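Workshop notebook — bench covers and packing trays
31 August 2018 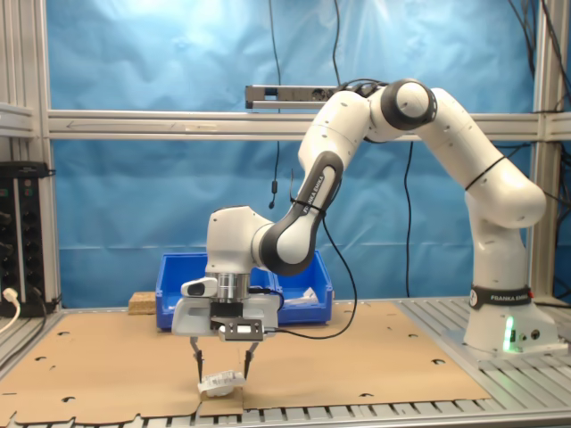
Spent the morning on the Lukstead trays again. The July lot used foam, which shed crumbs into everything, so we've gone back to card for both the tray blanks and the bench cover. The sheet on the bench now is plain brown cardboard with small dark holes and notches in it, and the front edge is an uneven cut with a little rectangular notch. I'd like to keep that notch as a reference for lining up parts. The rest of that edge can be trimmed straight next time the big knife is out.

Sheet size: 1,000 mm on the long side is fine for storage but awkward to carry through the door to the back store. Try folding the next one.

Laitinen card is stiffer than the Dondatitz and scores cleaner. The Dondatitz tears at the fold if you rush it. We have some 46 sheets of the Laitinen left, enough for the Ustier order with spares.

Slots in the aluminium rails collect card dust. Vacuumed them after lunch, brush head only.

To do:
— new blades, 2 packs
— tape the underside of the cover at the corners
— relabel shelf 81, still marked foam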